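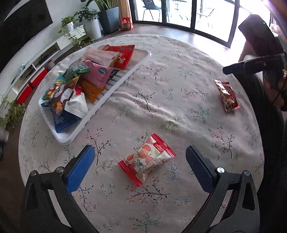 Handheld Grippers and Packing Work: Questions from Staff

Applies to: kitting and snack assortment, Trellden site
Last revised: 7/5/23

What is changing?

Sondik is automating part of the snack assortment line. Until now every tray has been filled and emptied by hand. Under the new process, a robot cell supplied by Golatia will take over the picking of single packets. The cell learns from recordings of people doing the same task with a handheld gripper, and those recordings are made by our own packing staff.

Why snack packets?

They are hard to pick. Packets are soft, shiny, and irregular, and they overlap when piled in a tray. A packet with crimped ends can be approached in several ways, and a person chooses one without thinking about it. The cell needs many recorded choices before it can make its own.

Do I need technical training to record?

No. The introduction takes 32 minutes and covers grip, trigger, start and stop signals, and what to do with a dropped packet. You then record practice picks that are discarded.

Why are recordings made on ordinary tables, with patterned cloths and household furniture nearby?

A cell trained on one plain surface tends to fail on any other. Printed cloth, wrinkles, daylight, and background objects are all wanted. Do not smooth the cloth or tidy the surroundings between picks unless the task sheet says so.

Can two people work at the same table?

Yes. Agree on who picks first and keep the fingers of the two grippers apart. If they touch, stop, mark the pick as void, and start over.

How should I grip a packet?

Open the fingers fully, place one pad on each side, and close until the packet holds. Do not squeeze until the contents break. Packets lying alone on the table can be taken at any angle. Packets in a tray are taken from the top of the pile.

What counts as a valid pick?

One packet, lifted clear and set down inside the target area, with no help from the free hand. A pick that takes two packets is void. A slow pick is valid. Hesitation and a second attempt are also valid and should be left in.

How many picks are expected per shift?

The ceiling is 225. There is no minimum, and counts are not reported to line supervisors. Recording time is paid at the normal packing rate plus the task supplement listed in your pay statement.

Will the recordings be used to measure my performance?

No. Files are stored under a session code. Sondik keeps the list that links codes to employees for 31 days, for payroll only, and then deletes it. Golatia receives the files without the list.

What happens to packing jobs?

There are 33 packing positions on the site and the number stays the same through December. After that, positions on the single-packet line will be reduced as people move or retire. Staff on that line have first claim on the new cell attendant role, which is graded one step above packer. We can't give a figure for the following year, as it depends on order volume.

What does a cell attendant do?

Refills trays, clears jams, rejects torn packets, and takes over by hand when the cell stops. The work involves more walking and less repeated wrist motion than packing. It also involves more waiting, which some people on the trial found tiring.

My wrist hurts after recording. What should I do?

Stop and tell the shift lead the same day. The Tokgöz wrist support is available from the supply cabinet, in left and right versions. You can return to hand packing without losing the supplement for that shift.

Can I decline to record?

Yes, at any time, including partway through a session. Declining has no effect on an application for the attendant role.

Where do I report a faulty gripper?

Put it on the red shelf with a fault tag filled in. Common faults are a loose finger pad, a stiff joint, and an indicator light that does not come on. Do not tighten the pivots yourself.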